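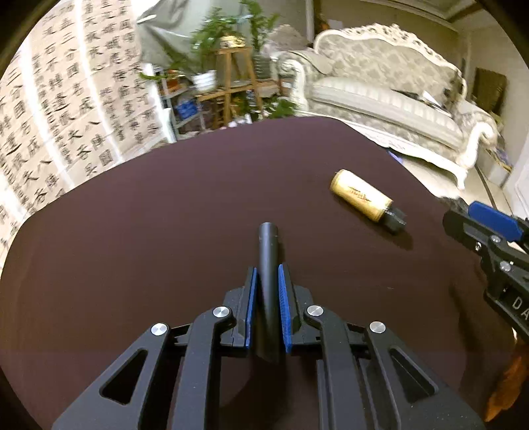
Dilek wants to know why we're pricing finger pads by the pair when we burn through the right one twice as fast as the left. Fair. Her note from this morning, more or less: stop buying matched sets, ask Vostora if they sell singles, and don't sign anything for January until somebody has looked in the spares drawer.

Looked in the spares drawer. 5 blue pads, mix of ages, two with the ridges worn nearly smooth. No linkage screws at all. One bag labeled "screws linkage" with washers in it.

Wednesday, 9:40

Budget notes for the hand-held grippers, before I forget what was said on the call. Ronaldo on the line, Mabli for the first half.

What we have to decide:
- new hand-helds, how many, from who
- spares for the ones we own
- a proper table (Mabli's item, see below)
- storage, drives mostly

Hand-helds. I had 7 down in the draft. Ronaldo says 7 is what we'd like and 5 is what we'd use, given we never have that many people free at once and every one needs a pair. Pointed out to him that 5 doesn't divide into pairs. Long silence. So it's 4 or 6, and I'm writing 6 until finance tells me otherwise. Keep the old ones as loaners, they're ugly but they close straight.

Quotes so far. Vostora came in lower per unit but pads and screws are extra and shipping is extra and the calibration plate is, guess what, extra. Okafor is one price, everything in the box, lead time up to 20 working days. I lean Okafor. Adaeze leans Vostora, she has used their fingers before and likes how they sit on round stuff. She has a point, the thin rods are where we lose most of our time. A tapered rod held upright wants to creep in the pads and then you regrip and the take is junk. Wide pad on one side seems to help. Want to test both vendors on the same rod before we commit, asked each for a demo unit. Okafor said yes. Vostora said they'd "circle back".

Eminden also sent a brochure. Powered, much nicer, way out of our range. Filed.

Spares. Going by what we threw out since summer I'd order:
- pads, 20 singles if we can get singles, otherwise 10 pairs and live with it
- pivot screws, one full set per gripper plus 2 sets over
- thread locker. We keep borrowing it from the bench next door and they've noticed
- a driver that fits the pivots and stays in this room!!

On the screws, Cosimo asked me to write down that the outer pivots loosen before the inner ones. I haven't seen a pattern myself but he does more hours on them than me so ok, written down. He wants a check every morning before the first take. Fine by me if it's two minutes. Not fine if it turns into a form.

Objects. Nobody put a line in for objects last time and we ended up buying them out of petty cash, one at a time, with reciepts from four different shops. This time a small fixed amount. Round things that roll, round things that don't, smooth and rough. Cork surface has been good to grip, matte black plastic less so. Adaeze keeping the list, send her ideas, not me.

Table. Mabli would like a second one so two pairs of hands can work without bumping elbows. Same kind of surface please, no glass, no gloss. I priced one at Umdale Supply and the delivery cost more than the legs. She's going to measure the room first. If it means shifting furniture around then it waits till after January, I'm not moving things in the middle of a run.

Storage. Ronaldo says we have room for maybe another month at the current pace. Two drives, same model as before so the enclosures fit. He'll get the price. Need one kept off site, he's been saying that since spring and he's right.

Cut list if they trim us (they will):
1. table goes first
2. then drop from 6 hand-helds to 4
3. objects stay, they're cheap
4. spares stay no matter what. A gripper without pads is a paperweight and we had that happen twice already

To do
- ask Vostora re single pads (Dilek's question, cc her)
- chase Vostora on demo, again
- Okafor demo, who signs for it? I'm out that afternoon
- relabel the washers
- Cosimo: torque number for the pivots, or tell me there isnt one
- Mabli: room measurements
- redo spreadsheet with 6 in place of 7, the total at the bottom is still the old formula

14:15. Vostora does do singles. Minimum order 20, so that settles the pad line. Told Dilek. She wrote back "good" and asked for left and right on separate lines.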